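Cushion stuffing – bag it, box it or bin it?
Crafts and Sewing > Storage and Tidying

valbona_k
I've got to the stage where I can't open the cupboard in the back bedroom without something soft falling on my head. It's nearly all filling. I make draught excluders and small cushions for the Mirnbridge spring market (March, so I should be sewing and I'm on here instead) and every time I finish a batch there's half a bag of the stuff left over. I've got bags inside bags. How does everyone else keep theirs? I was looking at those vacuum pouches but my sister says they ruin it.

borispetkov
Your sister's right. I vacuumed 2000 g of it down flat once and was ever so pleased with myself, then it came out in slabs like old loft insulation. Spent an evening pulling it apart with my fingers in front of the telly.

Lejla_Kelmendi
Disagree! I've used the pouches for ages and it's fine if you don't suck ALL the air out. Stop when it's about as firm as a bed pillow. Mine goes under the bed over summer and fluffs up again with a good shake.

borispetkov
A summer's one thing, mine was in there two winters. Also depends on the filling, the cheap stuff mats if you look at it wrong.

tshepo_r
Cardboard box with a lid. 400 g bags, four or five to a box, done. I don't understand why this needs equipment.

Lejla_Kelmendi
Because some of us have cats, Tshepo.

valbona_k
No cats here but I do have a damp outside wall behind that cupboard, so I'm a bit nervous of cardboard. Has anybody tried the Cerkomico tubs? They're 166 in the big set though and I can't see myself paying that to house fluff.

tshepo_r
Don't. Spend it on fabric.

lejla_kadric
Baskets! I sort mine on the table, one bag per basket, and the baskets sit on the open shelf where the air gets at them. Only rule is that the bag has to go in with some slack at the top, if it's blown up tight like a balloon it just rolls off whatever you put it on. Couple of pictures from my table, first the bag and the basket, then a very blurry one.

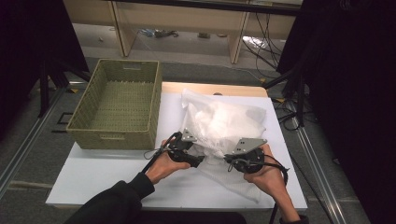
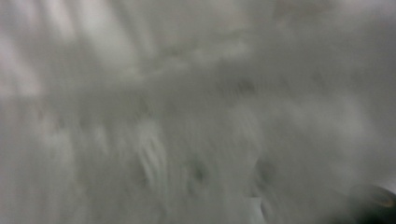
I'd go for a basket over a tub any day, mostly for the carrying – I'm up and down the stairs with this stuff constantly and a smooth tub slips out of my arms. The green one has a slot cut in each short end, so you can get your fingers in and lift it level. I stand it lengthways next to me on the white board and the bag goes beside it. If you can see daylight through the weave on yours, put an old pillowcase in first or you'll be picking wisps off the shelf.

valbona_k
Ooh, I like the olive. Does the bag not snag on the weave though? Mine are so thin they tear if I breathe on them.

lejla_kadric
Now and then on the cheaper ones. Run your hand round the inside before you buy, and if it catches your sleeve it'll catch the bag.

borispetkov
Still say throw out anything that's gone lumpy before you buy anything to put it in.

Lejla_Kelmendi
Lumpy stuff is perfect for draught excluders, Boris! Nobody cuddles a draught excluder.

valbona_k
You haven't met my mum. Right, I'm going to try two baskets and one pouch (only half sucked) and leave them all in the cupboard till the market. Will measure the shelf tonight.

tshepo_r
Box would've been free.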